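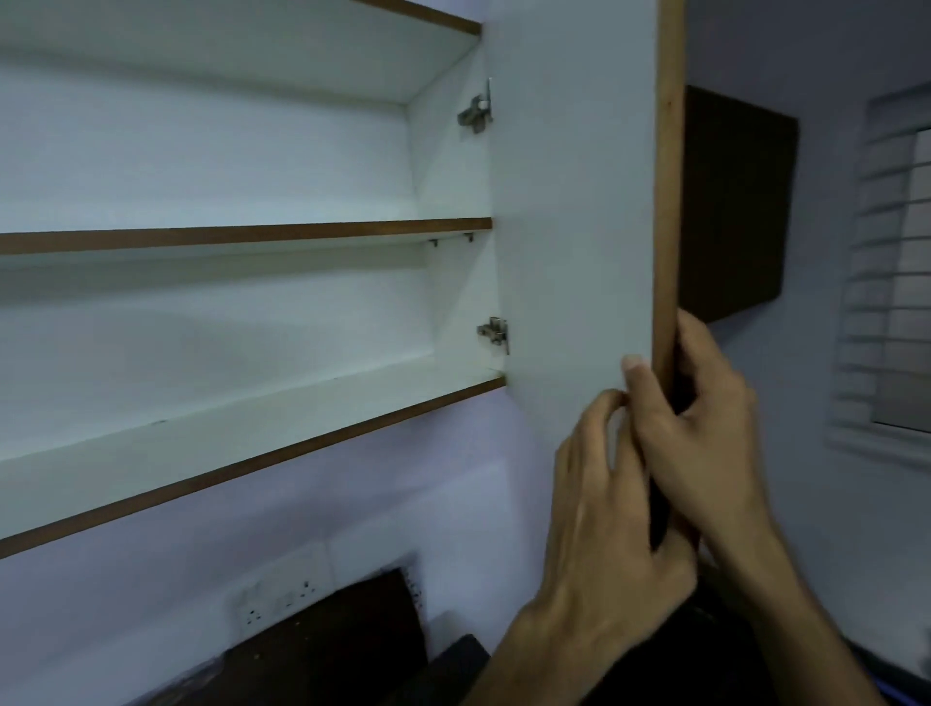 What does a visitor see at an open day for household robots?

Mostly small kitchen work, done first by a person and after that by the machine, at a slow speed and with many repetitions.

Reading time: 4 minutes

Speaker notes, talk "A Day at Prorow"
Duván Urrego
4 Jun 2020

Opening

Say good afternoon and thank the organizers. Speak slowly. Wait until the door at the back is closed.

I visited the open day of Prorow, in the town of Pitau. I went there as a teacher of automation, and I paid for my own train. Prorow did not ask me to give this talk. Please say this early, last time somebody asked.

The day had 301 registered visitors. We were divided into groups and each group had a guide. My group was the second one of the morning.

What I expected

I expected a big hall with fast arms and yellow fences. I have worked many years with such arms, in packaging. The visit started in a corridor with coats on the wall, and then we entered a room like a normal kitchen. My students laughed when I told them this. Give the audience a moment here.

The first part: cabinet doors

The guide told us that a door is the first serious problem. A person opens it and does not think. The machine, which they call Orkaler, must find the edge, choose where to hold, and move its hand along a curve. The hinge decides the curve. If the hand goes on a straight line, the hinge suffers or the grip is lost.

Prorow keeps a collection of door openings made by people. On the day of my visit it had 1541 recordings. The guide said that 581 of them were made with two hands. I asked why two hands, when one is enough for a light door. She answered that people do it anyway, and the engineers want to learn from what people do at home.

(If there is time: ask the audience who opens a kitchen cabinet with the left hand. Do not wait too long for an answer.)

The second part: jars

This is the part I want to explain with care. A glass jar is difficult for three reasons which I wrote down during the visit. The glass is transparent, so the depth sensor can give a wrong distance. The lid is shiny. And the jars stand near each other, so the fingers can push the neighbor.

Change the slide now.

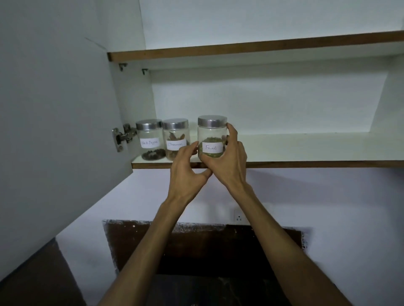 Slide 6. Fennel in the hand; cinnamon and black pepper stay on the shelf.

Labels are also interesting. A printed label is easy for the software. With handwriting it depends on who has written it. I asked the guide if the machine could read my handwriting and I wrote "cumin" on a paper. It did not read it. My wife can also not read it.

Then we saw Orkaler do the task. It had to take one jar from the shelf, put it on the counter, and return it. The first attempt stopped before the grip. The operator said "again" and pressed a button. The second attempt was correct, but the jar came back turned, with its label to the wall. For the program this counted as success. A lady in our group said that in her kitchen it would not count. I agree with her, and we discussed it on the stairs.

The whole demonstration took 44 minutes, with the questions.

Questions the visitors asked

What happens if a person puts a hand in the way? The arm stops. They showed it with a foam hand, not with a real one.

Can it open a lid? Not yet. They plan to show this in July.

How much does it cost? The guide did not give a number.

Does it work in the dark? She had to ask a colleague, and he said the lamp must be on.

About the Mahasneh method

Short, only if the audience is technical. Mahasneh is the name that Prorow uses for its way of checking a grip before lifting. The fingers close, the arm lifts a very little, and the program compares the force with the expected weight. A jar one third full and a full jar must both pass. I think this is a good idea, and it is simple enough for a student project. Mention that my second-year group is trying it with plastic cups.

What I would do differently

Go in the afternoon. The morning groups were too large and I stood behind a tall man. Take a notebook, the paper they give is small. Ask to see a failed attempt again, they do not mind.

Check the clock. If less than five minutes remain, go directly to the questions from the room.

This website uses cookies to remember your settings. Accept | Learn more

Contact | Copyright Duván Urrego | Back to top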